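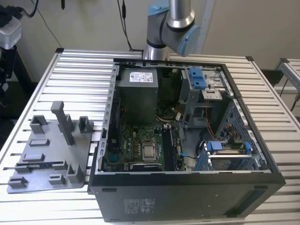 Nornine Residents' Association - minutes of the general meeting, Tue 3 March

Present: Maj-Britt Viklund (chair), Kanini Ondieki (minutes), the Nic Aodhas from the top floor, both Tamon households, and a gentleman who wanted the choir and stayed anyway.

1. Minutes of the last meeting
Agreed, once the word "shouted" had been changed to "said".

2. Office computer
Still lying on its side with the side panel off. The membership list is on it. Kanini has a paper copy, dated last May, in which two people have since moved and one has married the other. Carried over.

3. Bins
The council wants the bins out by six. The top floor wants them out after seven. Maj-Britt remarked that the bins had so far expressed no view. A rota was proposed, seconded and left without names on it.

4. Courtyard bench
Moruvau have quoted £475 for a bench with arms and £400 for one without. Long discussion of arms. Mr Nic Aodha said he could get up from anything. Mrs Nic Aodha asked for her disagreement to be minuted. The bench with arms was approved, five to two.

5. Summer party
Budget set at £200, the same as last year, when we spent more than £200. No bouncy castle. Kanini to ask about borrowing the long tables, and to find out who still has the urn.

6. The back door
It sticks. It stuck in the previous minutes as well. Maj-Britt will ring the joiner again and this time leave her number.

7. Any other business
The choir meets on the first floor. Directions were given.

Meeting closed at ten past nine, by way of the front door.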